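Section 2. Preparing the Packing Surface and Supply Bins

This section applies to all packing tables at the Pidley site. It covers the flat carton blank used as a table cover and the blue bins that hold small medical supplies before packing.

2.1 Lay the carton blank flat on the table with all flaps opened out. Do not fold or tape it. Slots and punched holes may be left uncovered.

2.2 Place three bins in a row at the table, with one kind of item in each. Face masks are stacked with the ear loops free. Sealed packets are kept with their printed labels attached. Pouches are laid flat.
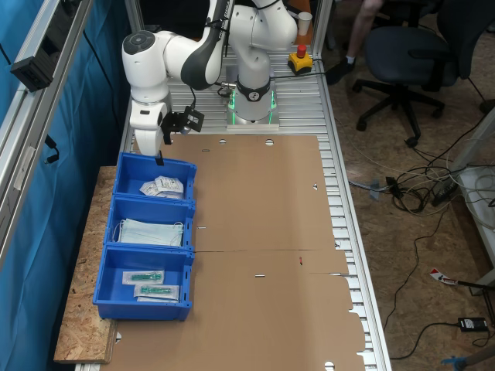
Figure 2-1. Bins placed along the side of the carton blank: packets, masks and pouches.

2.3 Where the bins are to stand on the blank itself, set them side by side with their side walls touching. The open front lips must all face the same way.

NOTE: Either position is acceptable. Record the position chosen on the Granance table card before the first item is packed.

2.4 Check each bin from the front. Small items tend to settle low behind the lip and may be missed when the bin is viewed from one side only.

CAUTION: Do not fill a bin above its side walls. Do not press down on pouches or stack other supplies on them.

2.5 Keep cords and loops inside the bin — a loop that hangs over the wall can catch on the next item removed. 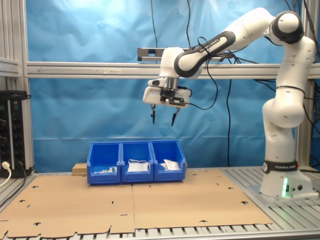 2.6 Replacing the Carton Blank

Replace the blank when a panel is torn through or a fold no longer lies flat. Remove all bins first. Spare blanks are ordered from Papadopoulos in bundles of 15. Requests should be sent to Nabila Setiawan, Supplies Office, and must state the table number.

Section last revised 2022-09-04. Approved by Ro-un Ma.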